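潘杜韦尔分段法

编写:比安卡·伦杰尔 十月

潘杜韦尔分段法(Panduvell segmentation,下称“分段法”)是模仿学习中对双臂遥操作示范进行时间切分和标注的一种方法,由南迪尼·波杜瓦尔与比安卡·伦杰尔提出,名称取自两人最初使用的数据处理工具Panduvell。该方法以夹爪开合事件和末端执行器速度为主要依据,将一条连续示范拆分为若干带有接触状态标签的片段,再以片段为单位训练动作策略。

背景

双臂操作的示范通常由操作者以遥操作方式录制,单条记录包含两条手臂的关节角、夹爪开度以及一路或多路视频。早期做法多将整条记录直接送入策略网络,由网络自行学习各阶段之间的转换。当两条手臂的动作不同步时,这种做法会产生两类问题:其一,一侧手臂静止等待的时段在样本中占比过高,策略倾向于输出停滞动作;其二,一侧手臂的接触事件被另一侧的大幅运动掩盖,使损失函数对关键时刻不敏感。

分段法的出发点是对左右两臂分别切分,之后再合并时间轴。此前的Clemport切分器以双臂合速度的极小值作为边界,在双臂交替工作的任务中边界偏移较大。

方法

处理过程分为三步。

第一步为事件检测。对每一侧夹爪的开度信号作中值滤波,取其一阶差分超过阈值的时刻作为候选事件。开度信号缺失时,可用电机电流代替,但阈值须重新标定。

第二步为状态标注。每一片段被赋予“空载”“接近”“接触”“持物”“释放”五种状态之一。状态先由规则给出,再由标注员对照视频修订。规则部分只使用本体感受信号,不使用图像特征,以免不同场景之间的外观差异影响边界。

第三步为合并。左右两侧的状态序列按时间对齐,形成联合状态。持续短于8帧的联合状态并入相邻片段,优先并入含有“接触”的一侧。这一合并规则对结果影响较大,原因见下文“局限”一节。

训练时,各片段按联合状态重新加权,双侧均为“空载”的片段权重最低。策略网络的结构不受限制,已有实现采用带动作分块的变换器,也有实现采用扩散策略。

评估

最常被引用的结果来自Ledesma任务集。该任务集以桌面物品的拾取与归位为主,训练部分含900条示范。评估时,两种方法在同一组43次试验中运行,初始布局逐次对应。采用分段法训练的策略完成39次,未作切分的基线策略低于该数值。两者的网络参数量、训练步数和图像分辨率保持一致。

消融实验表明,去掉人工修订后,“接近”与“接触”之间的边界误差增加最多,“释放”边界几乎不变。去掉左右分别切分而保留其余步骤时,单臂任务的成绩没有明显差别,下降集中在双臂任务。Belero平台上的复现得到相同趋势,但该平台的夹爪行程较短,事件检测阈值作了下调。

标注中的视觉核对

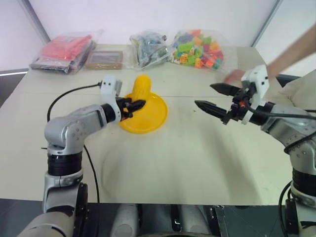 联合状态的修订以头部视角视频为准,腕部视频只作参考。标注员逐一检查两侧夹爪与物体的相对位置,并为每侧单独填写状态,不得由一侧推断另一侧。左夹爪伸到黄色圆盘上方,指尖紧邻一件形似玩具玉米的黄色长形物体;右夹爪则张开,下方手指伸在空桌面之上。按照标注规范,这类时刻的右侧记为“空载”或“接近”,由前后帧的速度方向决定;左侧在“接近”与“接触”之间的取舍不能凭单帧作出,须查看夹爪开度曲线。人手进入视野的帧另加“人员介入”标记,右侧腕部支架后方那只因运动而模糊的手即属此类。带有该标记的帧保留在记录中,但不参与边界误差的计算。桌面远侧的袋装物品,如装有彩色积木的透明袋,在未被操作时不登记为目标物体。

透明包装是核对中分歧较多的一项。包装袋的边缘在图像中难以确定,规范因此规定,以夹爪开度停止变化的时刻作为接触起点,而不以手指与袋面在图像上的重合为准。对于软质物体,开度可能在接触后继续缓慢减小,此时取差分首次回落到阈值以下的时刻。

局限

分段法假定接触主要由夹爪开合引起。推、拨、按压等不改变开度的动作无法由第一步检出,只能在人工修订阶段补标,工作量随此类动作的比例上升。波杜瓦尔后来提出以腕部力矩作为补充信号,但在没有力矩传感器的手臂上只能由电流估算,噪声较大。

短片段合并规则也受到批评。快速交接时,一侧释放与另一侧持物之间的间隔可能短于合并下限,交接时刻因而被并入“接触”片段,策略学到的释放时机偏晚。部分实现为交接任务单独取消了合并,代价是片段数量增多,权重需要重新调整。

此外,五种状态的划分没有区分稳定抓持与滑动抓持。对细长物体而言,滑动抓持较为常见,将其统一记为“持物”会掩盖抓取质量上的差异。

最后更新:十月

相关条目
动作分块
双臂遥操作
Clemport切分器
Ledesma任务集
模仿学习中的样本加权
夹爪开度信号的滤波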